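Vanus: does the wrist view help when the object is shiny and white?
Project report, second half of the module

1. What we did

Short version. We collected demonstrations with two hand-held grippers, one per hand, and trained a small policy on them twice. Once with the head view only, once with head plus wrist views. The task was table tidying with white household things, lamp included. White on pale wood is hard and we wanted hard.
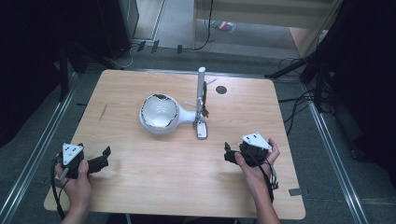
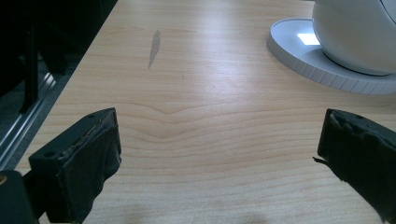

Head view first, then one of the gripper views, both from the same session.

2. Set-up

Light wooden table, rounded corners, metal rails either side. One person does both hands. Marker plates on top of each gripper so the tracking can find them, cables running back from both. Tracking software is Ukine, with our own script on top for cutting the recordings up (script is called Xaba, its in the shared folder, sorry about the variable names).

Head view gives you the whole table and both hands. Gripper view gives you two fingers and whatever is between and behind them, so often mostly wood grain. We thought that would be useless. More on that in 4.

3. Data

263 demonstrations kept. 31 thrown out, nearly all for lost tracking when one marker plate hid the other. We kept the slow ones and the clumsy ones. Should have kept a note of which was which, we didnt.

50 trials per policy for testing, same start positions for both. Start positions were taken from a printed sheet, placed by eye. A jig would of been better.

4. Results

Both policies managed the reach most of the time. The difference was in the last bit, closing on the object. Head only tended to close early, fingers short of the post. Head plus wrist got 15 more successes out of the 50, and most of that gain was on thin parts. On big round parts there was hardly any gain.

The grain thing: when we blurred the wood in the wrist view at test time the policy got worse, even with the object still clear. So it is probably using the table surface to judge how it is moving. Not what we expected. It also means we cant promise anything on a plain table. Didn't have time to try one.

Glare is still a problem. Bright patch on the wood plus white object = policy drifts. Happened with both versions.

5. What went wrong

- Finger pads. Worn ones let go of smooth things more. We didn't swap them half way through as that would have changed the data.
- Clock offset between head and wrist recordings. Found in September, fixed in Xaba, everything re-cut. Lost more than a week.
- Training on the Jokberg machine, queue was long, so only one seed per policy. Weakest part of this report.

6. Next

More seeds. A plain cloth on the table for half the demos. Proper jig for start positions. Fresh pads against worn pads as its own small test, same person, same objects.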